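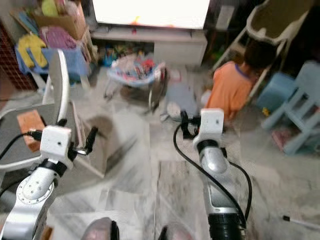 **Droline 2 is out (finally!!)**

Quick one, typing this between other things. Droline, the little chip tracker Hye-jin Ok has been hacking on, hit version 2 last night. Windows and Linux builds both up. Mac one in July, maybe, if she can borrow a machine to sign it on.

What's new: proper undo. Per-channel mute that survives a save. Arpeggio tables you can edit without going into a submenu (thank you). Instrument import from the old format works for nearly 861 of the patches in the Tedanska bank, the rest load but the envelopes come out wierd. Known bug, she's on it.

Still no MIDI out. Don't email her about MIDI out.

If you crash on startup delete the config file and try agian. Did it for me. Also turn OFF the smooth scrolling thing on older laptops, pattern view crawls otherwise.

Demo tunes: 6 in the download. Start with "Dusarholm", the bass slides in the second half are ridiculous for 9 channels. "Van Dusen" is the slow one, good on headphones. I've had it looping all morning and got no work done.

Songs for the next music disk, native format please, not WAV. Keep it under 542 KB with samples or it won't fit with everyone elses. Put your handle in the song info, last time I had three files called test and no clue who to credit.

More next issue, incl. the sample pack if I get the loop points fixed.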